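Zostley software group
Minutes, May meeting, gripper perception and control

Present: Yolanda Rivadeneyra (chair), Lino Rinaldi, Hendrik Nel, Roxana Lozano
Apologies: Fidelina Quintero (sent written notes on item 3)
Minutes taken by: Roxana Lozano
Started 10:05 a.m.

1. Minutes of the last meeting
Accepted with one correction. The Gosent branch was merged by Hendrik, not Lino.

2. Actions carried over
Lino has moved the width estimator out of the logging process and into its own node. Done.
Hendrik was to write up the time sync check. Half done. He has the method on paper but the script still needs the stereo offsets typed in by hand. Carried over.
Yolanda asked Vokell for the new driver release notes and has had no reply. She will call.

3. Grasp width and contact detection
Lino went through the replay results. The set now holds 1092 clips, of which 900 are labeled for contact. The contact detector does well on boxes and blocks. It does worse on tapered parts, where the apparent width changes with the height of the grasp and the model reads a small slip as the fingers opening.

The white waisted part is the worst of them. When it is held at the neck the edges are low contrast and the segmenter joins the part to any bright surface behind it.
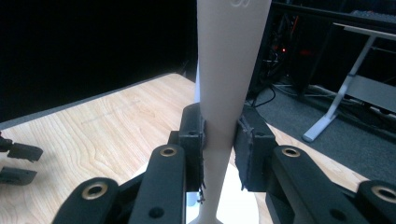

Fidelina's notes say the same thing from the labeling side. Two labelers gave different contact frames on the same clips, and the gap was largest on pale objects. She wants a written rule: contact starts at the first frame where both pads touch the part, and one pad touching gets its own tag. Agreed. Existing labels will be checked against the rule before any retraining.

Hendrik asked if the width signal could be taken from the finger linkage alone, with the image used only as a check. Lino said the brass bushings are easy to find in the view and give a stable angle, so yes in principle. He has a rough version running offline. It has no handling for a bushing that is out of view.

Yolanda wants both signals kept and logged side by side until there are numbers to compare.

4. Exposure and background
Roxana reported on the exposure changes. Auto exposure is still locking onto the dark backdrop in part of the set, and the tabletop washes out. Pale parts then lose their edge on the bright side and the segmenter drops part of the mask.

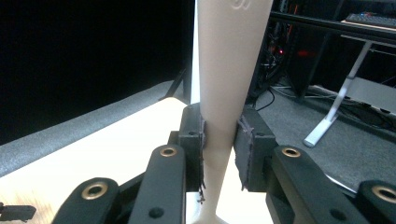

Two options were discussed. One is to fix exposure at the start of each clip. The other is to weight the metering toward the area between the pads. Lino prefers the second and thinks it can be done in the config with no driver change. Hendrik is not sure the Vokell driver honors the metering window after a restart, and would like that tested before it goes into the default config.

Agreed to test metering first on a small batch. Fixed exposure stays as the fallback. Roxana to pull out the clips with clipped highlights so that both options are tried on the same material.

5. Finger mask
The static mask that removes the fingers from the input was drawn on clean pads. With ragged linings the outline sticks out past the mask, and the planner gets small false objects right at the fingertips. Hendrik found 491 frames in the last replay where this set off the obstacle check with open fingers and clear table between them.
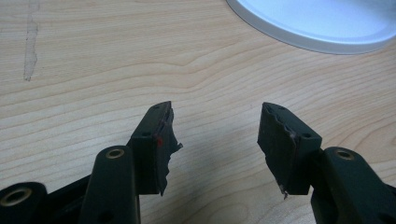

Growing the mask by a fixed margin was tried and rejected. It hides thin parts at the moment of closing. Lino suggested building the mask for each session from a short open and close at the start, with the linkage angle used to look up the right mask afterward. Yolanda asked how much time this adds. Lino does not know yet.

Hendrik to write the capture step. Lino to do the lookup. The obstacle check stays on in the meantime, with the fingertip region reported as a warning and not a stop.

6. Tooling
The Wanigasekara viewer now opens clips with missing depth without crashing. It still shows the wrong frame number after a jump backward. Roxana has a fix and needs a reviewer. Hendrik will take it.
Please stop committing notebook output to the repo.

7. Actions
Fidelina: draft the contact labeling rule and circulate.
Lino: add bushing angle to the log format, handle missing bushings, mask lookup.
Hendrik: time sync script, mask capture step, driver restart test, viewer review.
Roxana: clipped highlight list, metering batch.
Yolanda: call Vokell.

8. Any other business
Lino asked for more disk space on the replay machine. Yolanda will look at the budget.

Closed 11:20 a.m.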